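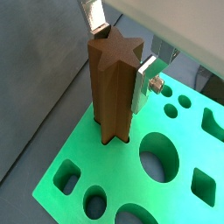

We got to the Rinaldi toy fair just as the doors opened on April 30, 2023, and I'm so glad we did! The old market hall was already filling up, and the smell of fresh waffles from the Brireo stall nearly stopped us before the first aisle (it did stop Gitau, who had two).

My favorite was a talk by Li-hua Siu on how she designs puzzles for very small hands. She passed around her early sketches and let the kids in the front row argue over which corners were too sharp. They had opinions — loud ones. 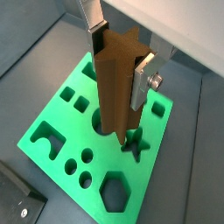
*A brown star above its hole in a green shape-sorting board.*

After lunch we watched the marble run contest upstairs, where Njoroge Makori's entry dropped down five flights of cardboard chutes and got a huge cheer. Then the swap tables, where I traded an old spinning top for a Zindora card game with hand-drawn birds on it.

Parking is $5 behind the hall, and the next fair is in July. We're going back, with a bigger bag.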